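Sticking closet doors - how to get them closing again

Quick writeup, I've now done this on four sets of doors in two apartments and I'm tired of retyping it for people. Covers a pair of hinged closet doors, the kind that meet in the middle with no post between them. Sliders and bifolds are a whole other thing, not covered.

You need:

- screwdriver that fits the hinge screws. Really fits. Not the one from the kitchen drawer
- pencil
- sheet of plain paper
- a few wood toothpicks or matchsticks, wood glue
- thin card (cereal box is fine)
- sandpaper, 80 and 120 grit
- couple of wedges or a stack of magazines to hold a door up
- longer screws, 2 inch or close to it, maybe

Time - an evening if it's just screws. A weekend if you end up painting.

First, work out what is wrong

Don't sand anything yet. Everyone sands first. I sanded first, on the Urlow place, took a good bit off the top of a door and then found the top hinge was hanging on by one screw. Tightened it and had a big ugly gap up there till I moved out.

So. Close both doors slow and look at the gaps. You want an even gap all the way round, nickel thickness or a bit less. What you'll probably see is one of these:

Gap in the middle is wide at the bottom and tight at the top - one door (or both) is sagging. Top hinge. Nine times out of ten it's this.

Gap in the middle is even but tight the whole way - doors have swollen, or somebody painted them too many times, or the hinges stick out too far.

Doors meet fine but one sits proud of the other - either a warped door or a hinge that was set in crooked. Check the catch too, sometimes it's only the catch.

Door springs back open when you let go - hinge bound. Hinge is set too deep and the door is squeezing against the frame on the hinge side. Card fixes this, see further down.

Do the paper test as well. Close the door on a sheet of paper and pull. Slides out easy, fine. Grabs, mark that spot with pencil on the door edge. Go all the way round. Takes five minutes and saves you guessing.

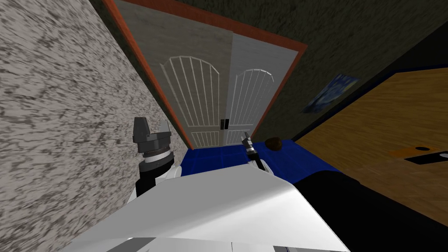
Write down what you found before you touch a screw. Once you move one hinge all the gaps change and you won't remember how it was.

Step 1 - tighten everything

Every hinge screw, both doors, both sides of the hinge. Open the door and push a wedge under the outer corner so the weight is off the hinges, otherwise you're tightening against the sag and it just stays there.

Go by hand. Drill will strip them in a second, the wood in these is usually soft and already chewed up.

Close and check the gaps again. If it's good now stop here, you're done, go eat something.

Step 2 - screws that spin

If a screw turns and turns and never bites, the hole is shot. Two ways.

Toothpick way: take the screw out, dip toothpicks in wood glue, pack them in the hole till it's full, snap them off flush. Let it dry. The bottle says 30 minutes, I leave it overnight. Then put the screw back in. Holds surprisingly well, I have one done like this that's still tight after years of a kid swinging on it.

Long screw way: swap one screw in the top hinge for a 2 inch one, frame side only, so it goes through the jamb and grabs the stud. Pick the hole nearest the middle of the jamb, not the one by the edge. Go slow for the last few turns. It'll pull the whole jamb over a little, which you want, but too much and the gap on the other side opens up. Half a turn, close the door, look, half a turn.

Don't put a long screw in the door side. It will split the edge or come out the front.

Do ONE hinge at a time. Don't take them all off at once unless you've got somebody holding the door.

Step 3 - card behind the hinge

For hinge bound doors, or when tightening didn't get you all the way.

Cut a piece of cereal box the same size as the hinge leaf. Take the frame side screws out, slip it behind, screws back in. One layer first. It moves the door more than you'd think.

Which hinge depends on where the rub is -

rubs at the top in the middle: card behind the BOTTOM hinge. This kicks the bottom out and pulls the top back a bit
rubs at the bottom in the middle: card behind the top hinge
springs open: card behind whichever one looks sunk in. Could be all of them

If you need more than three layers something else is off. Go back and look at the jamb, it may be out of plumb. My hall closet at the Amundsen building was so far out there was no fixing it with card, I had to pull the trim and shim the jamb, which is a different page I haven't writen yet.

Step 4 - now you can sand

Only if it still rubs. Only where the pencil marks are.

Wrap the 80 around a block of scrap wood. Not your hand, you'll round the edge over. Ten or so strokes, close it, check. When the paper slides, switch to 120 and clean it up.

Solid doors you can take a fair amount off. Hollow doors have a thin strip of real wood round the edge and then it's basically air, so an eighth of an inch and stop. If it's one of those doors with a printed or stick-on finish, keep off the face completly, one slip and it shows forever.

Bottom rubbing on the floor or carpet - take the door off for that. Don't try it hanging. Lay it flat on two chairs with a towel over each, tape along the cut line, sand or plane toward the middle from both ends so the corners don't tear out.

Step 5 - seal the bare edge

People skip this. Bare wood pulls in damp and swells and in August you're back to step 1. Any leftover paint or clear coat will do. One thin coat, let it dry properly, another one. Top and bottom edges too if you've got the door off, those are usually never painted from the factory.

Leave the doors open while it dries. Yes I glued a pair shut once. Ran a putty knife round it and lost a strip of paint off the frame.

Step 6 - catches

Doors hang right but won't stay closed. Most pairs have a ball catch or a magnet at the top of each.

Ball catch - there's usually a slot screw in the end. Turn it to bring the ball up or down. Quarter turn at a time. If the dent in the strike plate doesn't line up with the ball any more (it won't, you moved the door) loosen the plate and shift it.

Magnet - bend the plate a hair or put a washer behind it. The Surix ones I bought came with slotted holes so you can slide them, worth it. Had a pack of no-names before that and the glue let go the first warm day.

Put chalk or lipstick on the ball, close the door, open it. Mark shows you where it's hitting.

Stuff people ask me

How long does it last? My first pair got done 11 years ago and I've retightened them once.

Does it cost much? Screws, glue, sandpaper, around 40 dollars if you own none of it. Less if you've got a screwdriver. The Aveck hardware store sells loose screws by the piece so you don't need to buy a box of 50 to use two.

Can I do it in a rental? Tightening, toothpicks, card, sure. Ask before you sand.

The doors only stick in summer? Then check in summer and fix in winter. If you sand them to fit in the worst of the humidity you get a huge gap in January. Try a tub of moisture absorber on the closet floor first and see.

One door is really warped, like visibly? Moving the middle hinge can hide a small bow. Close the door, see which way it bows, shift the middle hinge a touch the other way. A big bow, buy a new door. Tried weights, tried leaving it in the sun, tried wetting one side. Waste of a month.

Do I oil the hinges? Drop of something light on the pin, wipe it. Don't spray the whole hinge, it runs down the paint and catches dust.

Will add the jamb shimming page when I get to it, probably October.

Questions or corrections - use the contact form | © all text on this site, please don't repost | Back to top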